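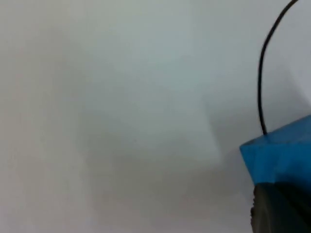
Wrist camera, Stirnbridge open afternoon. Plenty of pale grey and a bit of bright blue.

Friday, April 19, 2024

Feet up, tea made, and I want to get today down before I forget half of it. I've been at the Stirnbridge open afternoon! It's been on the kitchen calendar for weeks and I very nearly didn't go, what with the car making that noise again, but Eilidh Jardine offered me a lift and that was that. Two Eilidhs in one Fiat. The woman on the front desk gave us each other's badges and we wore them like that all afternoon.

First came a talk from Femari, who paid for the refurbishment, and it went on a bit. Slides of warehouses. The one figure I wrote down was 3,567, the number of times their arm has had a go at picking something up since they started keeping a log last August. I liked that they put the failures in the same list as the ones that worked, and I'd have liked to hear more about those, but then it was on to another warehouse.

Then through to the demo room, and this was what I'd come for. I'd imagined a big orange thing behind a cage, like on the telly when they show a car plant. It's nothing like that. It's a table, a whiteboard and an arm, and the lad running it (Nisbet, I never caught whether that was his first name or his last) stood right next to it with his sleeves rolled up.

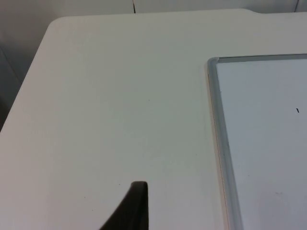

He let us stand nearer than I'd expected, as long as we kept behind the tape and didn't lean. Eilidh leaned. She got a very polite telling off and went pink, and then asked about six questions in a row to cover it up. Good questions, mind. She wanted to know what happens if you move something while the arm is already on its way, and Nisbet said it depends which version is running and that the old one would carry on regardless and close its fingers on nothing. We all knew someone like that.

What surprised me was how slow it is. He gave it 60 seconds for a job I could do while talking on the phone, and the whole room went quiet watching. There was a man behind me breathing through his mouth the entire time. I had my hands clenched in my coat pockets as if I was the one doing the lifting. 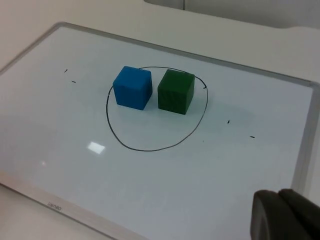

Eilidh Dunbar
Design and technology technician, Drandell High School

I do think our lot would love the marker loop. You draw a wobbly shape on a whiteboard and that's your target, and the blocks either sit inside it or they don't. A blue one and a green one, a child could judge it from the back row. No special mat, no fancy lines on the floor. I've got whiteboards coming out of my ears in the prep room, and there's a box of cubes somewhere behind the glue guns if the Year 7s haven't had them.

I asked Nisbet whether the light bouncing off a shiny board gives it any trouble and he laughed and said I'd found his least favourite subject. They've tried turning the lights down, tried blinds, tried a matt board that wouldn't wipe clean. I told him to try hairspray on the matt one. He wrote it down! I hope he knows I was only guessing.

They're thinking of doing school visits. It would be £400 for a morning, or £100 if we go to them and bring our own packed lunches, so I know which one I'll be putting in front of the head on Monday. A minibus would be cheaper again if I can get it off the rugby.

Sandwiches were egg or egg. Eilidh dropped me at the end of the road and I've still got her badge on my cardigan, must give it back. And ring the garage about the car.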